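### 3.2 Soft items left on the bed

Small soft items were the hardest group to place in our coding scheme, and they are treated separately from clothing and bed linen. 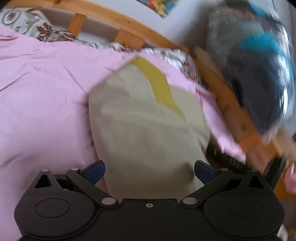

In the Grillton households the bed served as the main sorting surface in the home. Laundry was carried in and put down on it, bags were emptied onto it, and things with no fixed place were left there until the evening. We had expected most of this material to be clothing. A good part of it was made up of pouches, cloth bags, covers, and folded pieces of fabric that the residents themselves had trouble naming. Figure 4 gives one such item.

**Figure 4.** Cream-beige fabric item with a mustard-yellow stripe, lying on a pink bedsheet. Coded as "soft item, form uncertain."

The code "form uncertain" was added in November, after the first round of coding at Arkberg. Until then, coders had to choose between "container" (bag, pouch, case) and "flat textile" (cloth, towel, cover). The two coders agreed well on shirts, socks, and pillowcases, but often split on lumpy or folded items. An item with a rounded outline and one pointed end can be a soft bag lying on its side, or a cloth that has been folded and then put down. Creases do not settle the question, as both kinds of item crease in the same way. We decided that an item should be coded as a container only if an opening, a strap, or a closure could be seen. A stripe or a strip of tape was not enough by itself.

We went through 135 soft items again under the revised rule. Of these, 9 were moved out of "container" and into "form uncertain." The item in Figure 4 was coded under the new rule from the start. Its stripe runs from the pointed end and stops partway down, and one coder first took this for a trim along a seam. The note was kept in the file, but it did not affect the code.

Color was recorded in everyday words and checked against the surface underneath. This mattered more than we had planned for. Pale items on white sheets were often missed in the first pass, and so were dark items on dark blankets. A cream or beige item on a pink sheet gave no such trouble. We therefore report the color of the bedding along with the color of the item in all tables — a step we would recommend to others who work with bedrooms.

Residents were asked where each soft item belonged. For clothing, the answer was nearly always a drawer, a shelf, or the laundry. For pouches and cloth bags the answers were much less firm. Some were said to live "in another bag," and some had no place at all and were moved from the bed to a chair at night and back again in the morning. The Endeck checklist, which we used as our starting point, has a single line for "bags and accessories" and assumes that these are kept near the door. That did not fit the homes in our sample, and we split the line into 2 parts: bags used outside the home, and soft storage used inside it.

Items coded as "form uncertain" were left out of both parts. They are included in the totals for the bed as a surface, and they are discussed again in Section 4.1 with the items found on chairs.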